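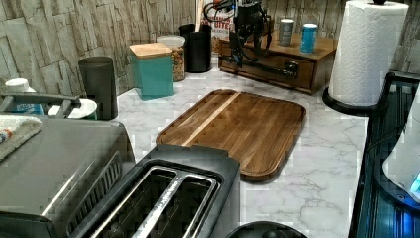 The breakfast corner in May, board, toaster, tins and all.

I promised last time that I'd write about worktops, and then I wrote about rhubarb instead, so thank you to everybody who sent me a gentle nudge. Worktops it is. Or one end of one, anyway, which is as far as I've got.

When we moved in, the bit of counter in the corner was where everything landed. Post, keys, the pump for the bicycle, half a packet of something. You'd go to make toast and have to clear a runway first. I put up with it for far longer than I should have, and then my neighbour Marin Dimitriou came round for coffee, looked for somewhere to put his mug down, gave up and held it the whole time he was here. He's far too polite to mention it. I was mortified!

So I took the whole lot off and piled it on the table, and wiped down the stone-look tiles at the back (crumbs get into every ledge of that stacked sort – if you're choosing tiles, do have a think about who will be cleaning them). Then I only let things back if they had something to do with breakfast. That was my one rule. The pump went to the shed, the post went in a tray in the hall, and I had a lovely half hour with nothing on the worktop at all, admiring it like a new car.

The tins and jars went along the back, up against the tiles. I'm very fond of the teal one with the bamboo lid. It isn't the most useful shape in the world, but it's a cheerful thing to see first thing in the morning, and everything else along there is so sensible, dark grey and black, that it needed a bit of colour. The cereal lives in the clear jar next to it. I used to keep cereal in a tin and kept finding I'd run out on the very morning I wanted it, so a jar I can see through has been worth the space.

The toaster and the big steel oven sit together at the front. I know most people push theirs right back against the wall, and I tried that for a week, but I was forever reaching over hot things to get at a jar. The oven is a bit of a lump, I'll admit. I had it in the cupboard for a while and never used it once, then brought it out again and now it does our supper half the time, so out it stays, with a tea towel thrown over the corner.

And then the board. Several of you asked about boards after the bread issue, so I'll go on about it a bit. It's the dark one with the pale stripe running across it on the slant, and I got it from Krum Zupan, who makes them in his garage and sells them at the Luklow spring market. He had 11 on the table when I got there and I picked up every single one, some of them twice. He was very patient. It's got a shallow groove for juices, and it was heavier than I expected, so bring a proper bag if you go. The handles on my poor cotton one only just made it home.

Krum's advice on looking after it was to oil it little and often, and to wash it quickly and stand it on its edge to dry. Never in the dishwasher, and he said that with such a pained face that I think he must have seen things. I use plain food-safe mineral oil. A 500 ml bottle has lasted me ages and I've done the wooden spoons with it as well. Put it on with an old bit of T-shirt, leave it overnight, wipe off what hasn't soaked in. The pale stripe shows up beautifully after a fresh coat.

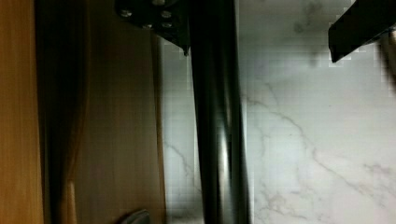 Once I'd got the oil out I started looking at every other bit of wood in the kitchen, as you do. There's a good deal of it, that warm orangey brown that was out of fashion for so long, and when we first came I was all for painting over it. I'm so glad I didn't. It goes very nicely against the white worktop, and it makes the room feel warm even on a grey morning. I'm leaving the grain on show and that's the end of it, whatever my sister says.

One warning, though. Don't assume what's good for a chopping board is good for a cupboard. Most cupboard wood has been varnished or lacquered, and oil will only sit on top and go sticky and collect fluff. A cloth wrung out in warm water with a tiny drop of washing-up liquid does nearly everything, followed by a dry one. For the greasy patches near handles I do it twice. Go along the grain, and don't forget the edges of the panels, where the grime hides in the seams. An old soft toothbrush is the thing for those.

The little drawer box at the back of the counter is my other recent pleasure. I found it in the Rerico shop in Prorkham, on the bottom shelf behind some lampshades, and paid 3 pounds for it. I can't tell you how pleased I was. It takes the small things that used to wander about, bag clips and matches and the spare candles, and because it has a flat top I can stand something on it if I'm short of room (I am trying very hard not to be short of room).

It has stayed tidy so far, more or less. The odd box of something creeps in at the back, and I did find a screwdriver there this morning, but Marin has been round since and put his mug down without having to look for a space.

If you'd like a board, Krum will be back at Luklow for the summer market, and he takes orders if you want a particular size. Go early, as he packs up once they've gone. And do write and tell me how you store your bread, because I still haven't cracked it and the loaf is currently living on top of the fridge.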